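### 3.2 Surface residue on kitchen benchtops

Residue was sampled in households drawn from two districts, Atcombe and Plolell. Both are supplied with moderately hard water, and both have a high share of dwellings in which the kitchen bench was replaced during the past decade. Recruitment closed in June. Of the households approached, 128 completed the full sampling period and are included in the results below.

Each household was asked to clean the bench in its usual manner and to record the product used. Swabs were taken at three fixed positions: beside the sink, beside the cooktop, and at the front edge where food is most often prepared. Swabs were sealed, labelled with the household code and sent to the Bemeck laboratory, where they were weighed and cultured under the conditions set out in Section 2. Samples that arrived with a broken seal were discarded and the household was visited again.

Bench material was coded as stone, laminate, timber or steel. Marble was grouped with other natural stone (Figure 6), although its behaviour under acidic cleaners differs from that of granite, and the grouping should be kept in mind when reading Table 7.
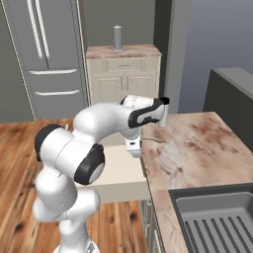
**Figure 6.** Marble countertop, coded as natural stone.

Does the bench material predict the amount of residue left after cleaning? Only weakly; position on the bench was the stronger predictor in both districts, and the effect of material fell away once the cleaning product was included in the model.

The front edge carried less residue than the position beside the cooktop in all four material groups. The difference was largest for timber, where grease appears to be held in the grain, and smallest for steel. Among stone benches, those sealed within the previous year gave lower readings, but sealing dates were reported from memory and were not checked.

Colony counts did not follow the same pattern. The highest values came from beside the sink, where the surface was often damp at the time of sampling. Households using a cloth for more than one day between washes had higher counts at every position, in line with the transfer model of Antoniadis. The model does not separate cloth fibre from cloth age, and our data do not allow the two to be told apart.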